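Wernley Housing Association
Advice for Residents: Looking After Your Kitchen Worktop and Sink
Page last reviewed: 2 April 2018

Residents are responsible for the everyday care of worktops and sinks in their homes. The following guidance applies to all properties fitted under the Markard kitchen programme and will be suitable for most other kitchens of a similar age.

Daily cleaning

Wipe worktops with a soft cloth, warm water and a small amount of washing-up liquid. Rinse the cloth and wipe again to remove any film, then dry the surface with a clean towel. Scouring powders and wire wool should not be used on any surface, including the draining board.

Tea, coffee and beetroot stains should be treated the same day. Mix bicarbonate of soda with a little water to form a paste, spread it over the mark and leave it for 11 minutes before wiping away. Older stains may need a second application.

Joints and edges

Water does most damage where two lengths of worktop meet. Kettles, dish racks and plant pots should be kept clear of these joints. If a joint begins to swell or lift, please report it promptly - early repairs are quick, whereas a swollen section normally has to be replaced.

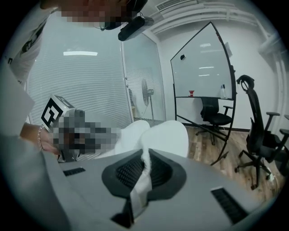

The sealant behind the sink should be checked twice a year, and November is a sensible month for one of these checks, before windows are kept closed for the winter. Press along the bead with a fingertip. It should feel firm and slightly springy. Sealant that has come away from the wall, or that remains black after cleaning, will be renewed by the Association free of charge.

Sinks and wastes

Limescale around the taps may be removed with white vinegar. Soak a cloth in 300 ml of vinegar diluted with the same quantity of water, wrap it round the base of the tap for a short period and rinse thoroughly. Vinegar must never be mixed with bleach. It should not be used on the coloured taps supplied by Vemex, which have a painted finish and require soap and water only.

Cooking fat should be left to cool in a suitable container and placed in the household bin. A slow-draining sink can often be cleared with a plunger, provided that the overflow is covered with a damp cloth. Residents should not dismantle pipework beneath the sink.

Reporting a repair

Repairs may be reported by telephone or at the Ostapchuk House reception during office hours. Please state which part of the kitchen is affected and whether water is escaping. Leaks are treated as urgent. Other worktop repairs are normally inspected within 2 weeks.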